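Subject: Re: [palness-makers] Open day at Tretia - worth the drive? 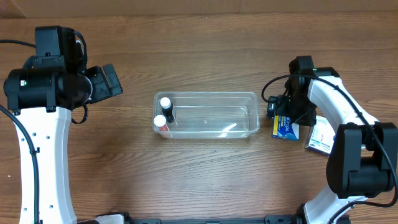
The two-arm packing table. Bottles at the left end of the bin, boxes still to go.

Martti Harju wrote:
> Did anyone get to the Tretia open day? I had a seat in
> Ciarán's car and then my boiler had other plans. Did the
> arms do anything, or was it all slides again like at Brophy?

Martti,

There were slides. There were also arms, so Tretia is already ahead of Brophy.

The demo was pharmacy packing: small bottles and boxes off a table and into a clear plastic bin. The bottles went fine. The boxes took longer, and the right arm spent a good while hovering over them like a man choosing a chocolate. Six of us stood and watched this in total silence. I've been to quieter funerals, but not many.

Our host said the arms had been through around 2000 practice runs. Someone from Emico asked how many had worked and was offered coffee.

I liked it, though. You get to stand close, and they answer cable questions without sighing. They're doing it again in February, 2 to 4 in the afternoon. Bring your own sandwich, and get the boiler seen to first.

Ciarán Corrigan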